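Search this site Enter keywords Go

Print this story | E-mail this story

The Basket Cure

Can a plastic tub with holes in it fix the way we live? Abena Dogbe has her doubts

My sister-in-law owns eleven matching baskets. She bought them in June, after watching a series of videos in which a woman with very clean fingernails put things into other things, and she has been after me to do the same ever since. "You'd feel lighter," she told me. I said I would feel poorer.

But I am paid to try things, and so for the past few weeks I have been living by the Skellow method, which is the one with the baskets. The idea is simple enough to fit on a card, and it does come on a card. Everything you own that is smaller than a loaf of bread gets a basket. Each basket holds one kind of thing. You clear a flat surface completely, bring out one basket, pick up each item separately and put it in. When you're finished you carry the basket to its shelf and don't think about it again.

The starter kit costs $166. For that you get the card, a booklet and a stack of plastic baskets from Kondomach that look a great deal like the ones my grandmother kept clothespins in. Fludwood makes a wooden version for people who can't bear plastic, and those cost more. I didn't ask how much more.

What bothers me about the method is the clearing. A large empty table is a lovely thing, and most of us don't have one. My kitchen table has mail on it, and a lamp that needs a new switch, and usually a child's homework. To clear it for a session of sorting I first have to move all that somewhere else, where it becomes a second mess waiting for its own basket. The booklet covers this in one sentence. "Begin with an open surface." Thank you, booklet.

Then there's the one-at-a-time rule. I tested it on the glove drawer, because gloves are the worst thing in any house. They come in pairs and they live alone. The Skellow people want you to lift each glove, hold it over the basket and let go.
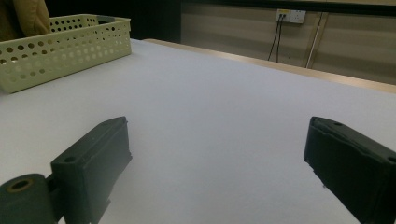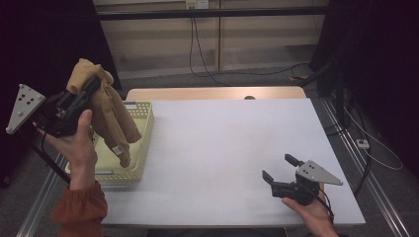
A white tabletop and a perforated basket, with a fabric glove in the second picture.

I will admit the basket looks good on a bare white table. Most things do. A potato would. What I wanted to know was whether going glove by glove gets you anything that scooping up the whole drawer with both arms doesn't, and after an evening of it my answer is: a little. I found two left-hand gardening gloves and no right one. I found a mitten belonging to a child who is now in high school. If I had scooped, both facts would have gone straight into the basket and stayed there until somebody needed to dig.

So the slow way does make you look at what you've got. It doesn't tell you what to do about it. The booklet has no advice for a single glove, and neither did the woman at Grabowska, the housewares store downtown where I went to ask some of these questions in person. She said she throws them out. Then she said she'd never thrown one out in her life.

The holes get a whole page to themselves. They let the contents breathe, the booklet says, and let you see in. I can't speak to the breathing. As for seeing in, what I saw through the side of my basket was some beige, and I had to take it down from the shelf to learn which beige it was. They do weigh next to nothing, and crumbs and grit fall through the gaps onto the shelf, where you can wipe them up or leave them.

I kept the glove basket. It's by the back door, and on Monday my husband put his car keys in it and a roll of tape, so it is already no longer a glove basket in the strict sense. The others are stacked in the hall. My sister-in-law has offered to take them off my hands, and I'm considering what to charge her.

Print this story | E-mail this story

Reader comments (4)

mudroom_mary: We've used shoe boxes for years. Free with shoes.

T. in the valley: I think the writer is unfair about the clearing step. Do it at night when the homework is done. It took me two evenings to get through the whole kitchen and I have kept it up.

oldhinge: Kept it up since when?

Pat R.: I have the right-hand gardening glove if she wants it. Green with a hole in the thumb.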